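Cleaning and Storing Small Metal Keepsakes

Medals, club pins, souvenir coins and enameled medallions tend to end up in a drawer with dead batteries and loose screws. They scratch each other there and pick up grime. An hour at the kitchen table will sort out most of a collection.

Before you start

Lay a folded towel over the work surface. Take off rings and watches. Have ready a bowl of lukewarm water, mild dish soap, a soft baby toothbrush and two lint-free cloths.

Plain metal pieces

Add a few drops of soap to the water. Dip the toothbrush, shake it off and work over the raised parts in small circles. Rinse, pat dry, then leave the piece on a dry cloth for 60 minutes before putting it away. Old coins that might be worth money should be left alone. Cleaning lowers their value.

Gold-colored and enameled pieces

Gold finishes on souvenirs are often very thin plating, and metal polish will take it off. Skip baking soda and toothpaste too. Use a barely damp cloth on the enamel and a dry one on the metal. Hold the piece by its edges so you don't leave prints on the face.

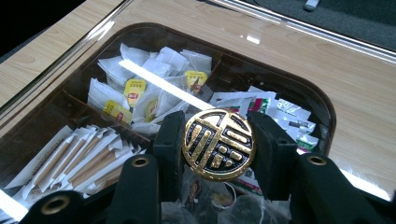

Storage

Coin flips and small zip bags both work. Choose ones marked PVC-free, as soft vinyl can leave a green film on metal over time. A plastic tackle box with 12 compartments holds a fair-sized collection, one piece to a compartment. Keep it in a bedroom closet, out of the basement and away from the bathroom.

Drop in a silica gel packet and change it every March.

Labels

Write on the bag before the piece goes in. Pencil on a paper slip also lasts well. Don't put tape or stickers on the metal.

Kimutai Mrema
Updated 4/14/21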